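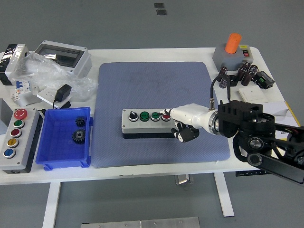 Chapter 4
How an Episode Ends

March 11, 2019
By Ailsa Halliday

Print this page | E-mail this page

The last chapter dealt with the scene as a unit of television drama. This one moves up a level, to the episode, and begins with its final few minutes. Students often find it odd to start at the end, but writers' rooms commonly work this way. Once the closing scene is agreed, the scenes before it can be chosen and ordered so that they lead there.

A single play or a feature film ends once. A serial has to end many times, and all but one of those endings must leave the story open. The viewer should feel that the hour has been complete enough to be worth watching and incomplete enough to bring them back. These two aims pull against each other. Much of this chapter is taken up with the ways in which writers settle the matter, and with what happens when they lean too far to one side.

4.1 Some terms

The word 'cliffhanger' is used loosely in reviews and in conversation, usually for any ending that makes people want to carry on watching. In this book it has a narrower meaning. A cliffhanger is an ending that stops an action before its result is known. Someone is in danger, or a question has been asked aloud, and the episode stops before the rescue or the reply.

Several other endings are just as common. A reveal gives the audience a new fact in the closing moments, and the action may well be over by then. A turn shows a character making a decision that changes the direction of the story. A rest brings the episode's own business to a close and lets the longer story wait. Rests are easy to overlook because they draw no attention to themselves, but a serial without any of them is tiring to watch.

These types can be combined. A reveal may be placed inside a cliffhanger, so that we learn who is behind the door at the moment it begins to open. When you label an ending in the exercises, give the main type first and then any others that seem to be present. It is quite possible for two careful viewers to disagree.

4.2 A first case: Stokitz

We shall return to the crime serial Stokitz throughout this part of the book, so a short account of it is useful. The story is told over 16 episodes, each written for a 60-minute slot. It concerns the disappearance of a ferry engineer from the town that gives the serial its name, and the efforts of his sister, Revia, to find out what the harbour company knew.

The first episode ends on a turn. Revia has packed to go home to the mainland. She walks to the quay, watches the passengers boarding and does not join them. There is no threat and no new evidence. The ending works because the previous scenes have shown plainly what she will lose by staying, including her job, and the viewer can do the sum without being told.

The second episode ends on a reveal. An old wage book shows that her brother was still being paid after the date on which the company says he left. The camera stays on the page only as long as it takes to read one line. Revia has already put the book down, and the viewer is left knowing something that she has missed. This difference in knowledge carries over into the third episode and gives tension to scenes that would otherwise be quite flat, such as her friendly lunch with the wages clerk.

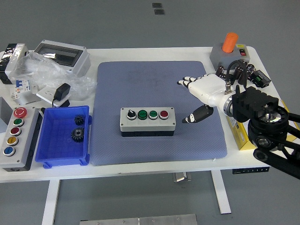 The third episode is the first to use a true cliffhanger. By then the audience has some reason to care about the person in danger. Had the serial opened with the same scene, in which the harbour office is locked from outside while Revia is searching it, the effect would have been much weaker. Danger to a stranger holds attention for a short time. Danger to someone whose habits and worries we know holds it for longer.

The fourth episode closes on a rest. Revia eats supper with her landlady and they talk about the brother as a boy. Several viewers in the classes on which this book is based called the scene slow. The same viewers, asked at the end of the term which scene they remembered best, often named it.

4.3 Promise and payment

Every open ending makes a promise. It tells viewers that the question just raised is worth their time. The opening scenes of the next episode are where that promise is kept or broken, and for this reason an ending should never be studied alone. Always watch the scene that follows it.

The medical drama Tuominen provides a clear example of a promise broken. One episode ends with a surgeon collapsing in the corridor. The next begins three weeks later, with the surgeon back at work and a brief remark from a colleague that it was only exhaustion. Nothing in the plot depends on the collapse, and it could be removed without any change to the story. An ending of this kind is called a false alarm. One false alarm may be forgiven. After several, viewers stop believing the endings, and later moments of real danger lose their force.

Payment does not have to come at once. The family saga Ristora leaves a letter unopened at the close of its second episode and opens it only in the ninth. In between, the letter is seen or spoken of often enough for the audience to know that it has not been forgotten. It is moved from a drawer to a coat pocket – and later it is nearly burnt. Each mention is small, but each renews the promise.

4.4 The effect of the schedule

The gap between episodes changes what an ending can do. When a serial is shown weekly, viewers have days in which to talk and guess, and a puzzle can be given a fairly detailed form. When episodes are shown nightly there is less time for guessing, and simpler questions tend to be preferred. When the whole run is released together, the gap may be a matter of seconds. Some writers have responded by making their endings sharper. Others have gone the opposite way and let episodes stop quietly, trusting the viewer to carry on.

A long break in the middle of a run is a separate problem. A serial that pauses in August and comes back in the autumn needs an ending that can be recalled after many weeks. A single strong image or a plain question will usually last. A fine point about dates in a wage book will not, and the makers of such a serial would be wise to place it elsewhere.

Before reading on, choose a serial you know well and write down, from memory, how any 4 of its episodes end. Then watch those endings again and compare them with your notes. Keep both versions, as they will be needed for the exercise in section 4.7.

Contact us | Copyright Ailsa Halliday. All rights reserved. | Back to top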